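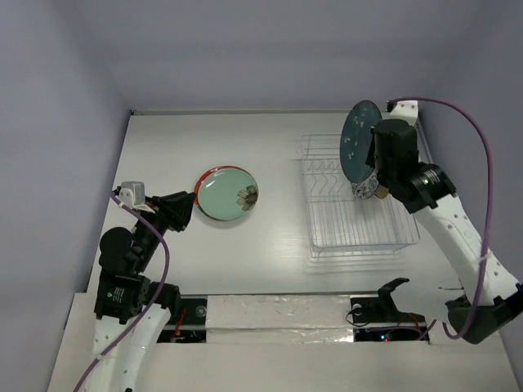
Week 4 – teaching by demonstration, part 2
Notes from Leire Bravo's session, tidied up a bit. Read before the October lab.

Two ways to show an arm a task:

By hand. You hold the arm and push it through the motion. Good feel for contact, slow, and your own hands end up in the camera view. Fine for one arm. With two arms you need a second person and they will get in your way.

By remote control. You move a small leader arm, the real one copies. Hands stay out of shot. You lose most of the sense of touch, so people grip too hard at first. Everyone does, slow down.

Dish task (plates into rack)
- two arms, one rack, plates start flat or in the gripper
- flat plate is the hard bit: fingers have to get under or over the rim. Come in from the side, low, don't stab downwards
- upright plate is easier but line it up with the dividers BEFORE lowering
- clear rack is difficult to see on the wrist view, use the fixed camera for depth
- don't let the cables wrap round a joint, check after every reset

What counts as a good demo: smooth, no long pauses, same order of steps each time. Vary where the plate starts, a few cm is enough. If you drop one, stop and mark it failed, dont carry on and fix it.

Numbers from last year's set (Torvik): 1321 demos recorded, 87 thrown out, 61 of those for pauses or hesitation at the grasp. So practise the grasp first.

For the lab: pairs, one drives, one logs, then swap. Each pair records up to 2 hours. Save into the Zora folder under your group name, seperate file for fails.

Reading: handout 3, section on compounding errors. We start with that next time – bring questions.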